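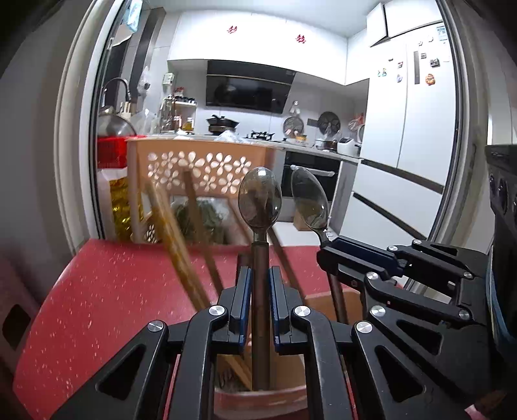

Trevor Pilkington commented: I would settle for a machine that puts the spoons away. Folding shirts can wait. If it can't handle a cup full of spoons and chopsticks, it isn't ready for my kitchen.

Can any home machine sort utensils yet?

Hayley Rudd
Posted in Home Automation, October

My mother lives with us and has arthritis in both hands. The dishwasher takes care of washing, and a robot vacuum does the floors. What's left is the small stuff, mainly getting spoons and chopsticks out of the holder, sorting them, and putting them back where she can reach them. It takes me a few minutes, but it comes up after every meal and she can't do it without pain.

I saw a video for something called the Keltarska arm that picked up a spoon and set it in a tray. One spoon, nothing near it. Our holder is never like that. Everything leans on everything else, and the chopsticks get wedged between the spoon handles.

Is there anything I can buy now that does this? I don't mind if it's slow. I do mind if I have to stand next to it. The counter is only 64 inches long, so it can't be huge. 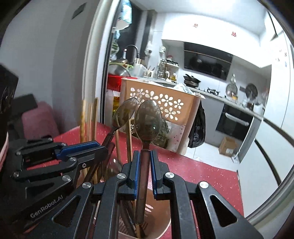 Adesuwa Iyamu
Marked as helpful by the poster

Short version: no, not as something you plug in and leave.

I worked on packing lines where we had a Trolex arm sorting small parts into bins. It was good at that job. The parts came down the belt one at a time, always the same shape, and the light never changed. If two parts got tangled, it stopped and a person fixed it. A kitchen is mostly tangled parts.

Your job has a few separate problems in it:

Finding one item. A thin handle in a bunch of thin handles is hard for a camera to separate, and shiny metal is worse. A curved spoon bowl reflects the whole room.

Getting hold of it. Two flat fingers can pinch a spoon handle fine. They need some space on each side first, and a full holder doesn't give much.

Pulling it out. Lift one chopstick and another one can come with it. A person feels that and gives it a shake. Machines with touch sensing exist, but I haven't seen one in a home product.

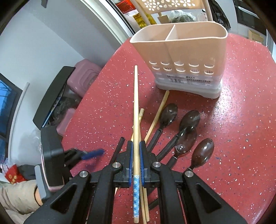 Laying things out flat on the counter first makes all of this easier, and a sorting arm would have a fair chance from there. The catch is that someone has to lay them out, and at that point most of the work is done.

In the meantime I would look at the holder itself. Get one with a separate section for each kind of utensil, wide enough that nothing jams. Thicker handles help sore hands too. You could also load the dishwasher basket by type so the sorting happens before the wash. That costs nothing and you can try it tonight.

I'd expect useful machines to show up in restaurants before homes, since they wash the same spoon over and over.

Leanne Staniforth

We tried a Rolum countertop arm, bought used for $285. Out of 71 tries it put the spoon in the right slot 3 times. I kept a tally on the fridge. Mostly it knocked the cup over. Might have been a bad unit. Sold it.

Consuelo Olvera

following, my dad has the same problem. Does anybody know if the Sowerby one is any different? Their page says it lifts up to two pounds but it doesn't say anything about chopsticks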